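SPEAKER NOTES – open day talk, Tue 29 May
Slot is 25 min incl. questions. Clicker is in the lectern drawer, spare battery in my coat.

START
Thank Niveck for having us back. Thank Fiona Guthrie by name – she did the parking, the badges and the vegetarian thing.
Say who I am, one line, move on. People at the back are still finding chairs at this point so don't put anything important in the first minute.

Opening question to room: who did laundry this week? Hands. Who enjoyed it? (Pause. Don't milk it.)

Then: the demo is two arms, one table, one pile of clothes. Folding is the bit at the end that everyone claps for. Most of the hard stuff comes before, and that's what I want them watching when we go next door.

WHY CLOTH
Box is easy. Box stays a box. Pick it up anywhere and you know where the other side is.
Shirt – no. Pick it up by a sleeve, by the hem, by the middle of the back, you get a different shape every time. And you can't see half of it, it's under itself.
Do the thing with my own jacket here. Drop it on the table, pick it up with two fingers, ask somebody in the front row where the collar is. Take my phone out of the pocket FIRST this time.

Talk about finding an edge. Hem, seam, corner, any of them will do, as long as the arm knows which one it has. From close up a raised fold looks a lot like an edge and it isn't one. Grab that and you're holding two layers in the middle of nowhere. Valdir calls these tents. Good word, use it.
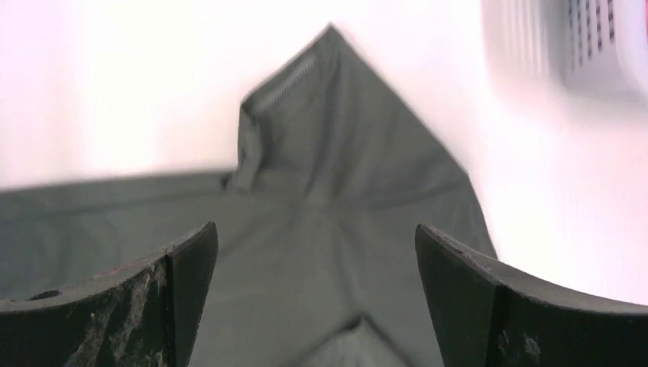

What happens when the arm grabs the wrong part?
It puts the garment down and tries again from somewhere else, and on a bad run it can do that several times before it gets something useful.

Let that sit a sec. People like hearing it fails. Say the retry is built in on purpose, took us most of the winter to get right, first decent version was December.

Don't get into grip force. If Gavin Mackay is in the room he WILL ask about grip force. Offer him coffee.

THE SETUP
Keep short, they're about to see it in the flesh.
Table is white so the cloth stands out. Walls on three sides, pale. Arms sit on a rail at the near edge, side by side, same reach as a person standing there more or less.
Clothes come out of the basket at the back right, finished ones get stacked back left. One garment in the middle at a time. That's the whole floor plan.
Ordinary clothes. We bought some, Catherine Pringle brought in a bag from home, the rest is whatever was in the cupboard at Rankin.
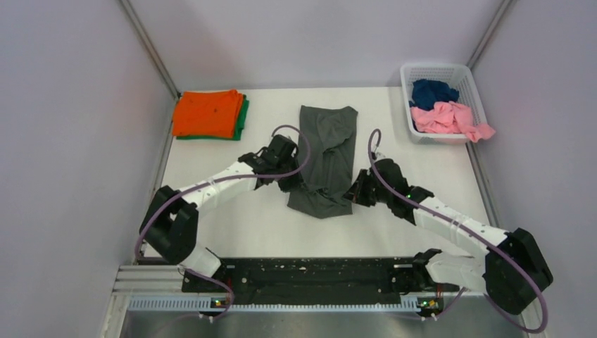 Both arms on the gray one, orange and green already folded at the back.

Points to make over this one:
– both grippers work the same piece together. One holding while the other moves is the basic trick, get that and a lot of the rest follows
– wrinkles are not a bug. Nobody irons the stuff first. A crumpled start is the only fair start
– dark clothes are harder than bright ones for us. Shadows and folds look the same on dark gray. Orange is a holiday

If somebody asks how many: 3308 attempts logged so far on the Zasard rig, 2138 of those counted as good folds by our own rules. Say "by our own rules" out loud. Vsevolod set the rules and he is strict, a sleeve sticking out is a fail.
DON'T turn it into a percentage on stage. Last year I did the sum in my head in front of 100 people and got it wrong.

If somebody asks how long one shirt takes: slower than you. Slower than your teenager. It doesn't get bored is the honest selling point.

If somebody asks price: Doltard table has the leaflets, send them there.

HOLDING IT UP
This is the section I rushed at rehearsal. Slow down.

Once there's a corner, you lift, and gravity does some of the sorting for you. Cloth falls open. Now there's a second corner to look for, on the piece that's hanging. Get that, hold both, and suddenly you've got a flat panel and not a heap. From there folding is close to being a box problem again (point back to the box bit).

Mesh is its own headache. Sports shirts, that sort of fabric. Light comes off it differently and it's thin, it slides. Vsevolod wants to do a whole day on mesh only. He's not getting one.

Tell the story of the towel test here IF we're before 11.20. If not skip, go straight on. Towel test = everyone outside thinks towels are the hard part becuase they're big, we thought so too, they were done in a week.

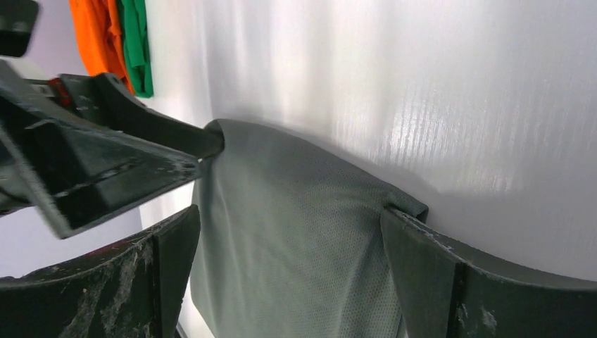 Valdir Frota

Notes from here on are mine for the walk next door, Fiona has a copy.

Split the room in two. Left half goes with me, right half stays for Catherine's bit on safety and then we swap. Do not let them swap themselves, we lost a quarter of them to the cake last time.

At the table:
– stand behind the yellow tape. All of us, me too
– arms can start moving without a sound you'd notice. Say this before, not after
– kids at the front, crouch if tall
– questions while it's running are fine, I'll talk over it
– phones fine, flash off please. Flash really does mess up the cameras

Let it run two garments without me explaining. Shut up and let them look. It's hard but do it. Then ask what they saw, somebody always spots a thing I missed.

Third garment: let a visitor crumple it. Pick someone shy. They drop it on the table, step back behind tape, Vsevolod gives thumbs up, go. If it fails, it fails, just let it retry and talk about tents again. If it fails three times Vsevolod resets and I tell the jacket story.

No reaching in to help it. I mean me. I did this at rehearsal and got told off, fair enough.

Things people ask at the table, short answers ready:
Socks? Not yet. Pairing is a different job.
Buttons? It ignores them. Buttoned or not, same fold.
Does it know what it's holding? It has a guess, and the guess gets better once the thing is hanging.
Can it put the clothes away? No drawers, no hangers, stack only.
Will you sell it? Not ours to say, see Doltard.

Badge count at the door was 119 signed up, room next door won't take that many at once so hold firm on the two halves.

BACK IN THE MAIN ROOM
Two min max. Thank the Rankin people, they lent the table and the lights. Feedback cards are under the chairs, pens are not, Fiona has pens.
Mention the autumn visit, sign up sheet by the coat rack. Date not fixed so dont give one.
Lunch is upstairs, left out of the door, left again.

Get my jacket off the demo table before I leave.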